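Chart Persistence of Debut Singles in a Regional Radio Listing

Student project report, Popular Music Studies, second year
Authors: Laiba Hayat, Chukwuemeka Bako
Supervisor: Mudassar Orakzai
Submitted November 24, 2018

1. Background

The project uses the weekly airplay listing of Radio Denamport, a regional station that printed a top 40 on a single folded sheet and sent it to record shops. A near-complete run of these sheets was donated to the Talpur library by Tariq Bajwa, a former presenter at the station. No one has indexed them before. The question we set was narrow: does a debut single stay in the listing for a shorter time than a later single by the same act, once its highest position is taken into account?

2. Source material

Each sheet gives position, title, artist, label and the previous week's position. The previous-week column made it possible to fill in most of the missing sheets, but only for records that were still listed a week later. A record that dropped out during a gap was given the last week for which there was evidence, so its run may be too short in our data.

The early sheets were typed and the later ones were typeset. Both were scanned at the library and transcribed by hand. Optical character recognition was tried first and dropped. It confused 3 with 8 on the typed sheets, and in a column of chart positions that kind of error is hard to catch by eye.

3. Method

The transcription was stopped at 1000 entries, where one entry is one record in one week. Artist names were standardized. "The" was removed from the start of group names, and solo records by members of a group were treated as a separate act. The hardest case was Mervyn Bunting, who is listed under his own name, as Bunting & Co. and as the singer of Patemar. We counted these as three acts, following the sheets. Mr. Orakzai suggested treating them as one, and we ran the comparison both ways.

Singles were then put into two groups by peak position: those that reached the top 10 and those that did not. Run length was compared within each group using the median. The mean was rejected because a few Christmas records return every year and pull it upward.

4. Results

Outside the top 10, debut singles and later singles had the same median run. Inside the top 10, debuts stayed longer, which is the opposite of what we expected. The direction of the result did not change when the three Bunting acts were merged.

Re-entries caused the most trouble. A record that left the listing and came back was counted as one run with a break. If each return is counted as a new run, the difference inside the top 10 becomes smaller but does not disappear.

5. Limits

The station's selection method is unknown. Mr. Bajwa recalls that the lower positions were sometimes filled by the presenters from whatever had arrived that week, with Tristley releases favored because the label delivered in person. If so, the bottom of the listing measures supply more than listening. A repeat of the study should leave out the lower positions or model them separately.
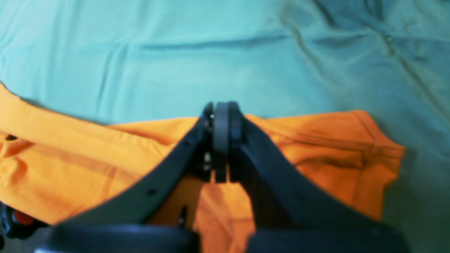

The label column has been transcribed for this purpose but has not been checked against the scans.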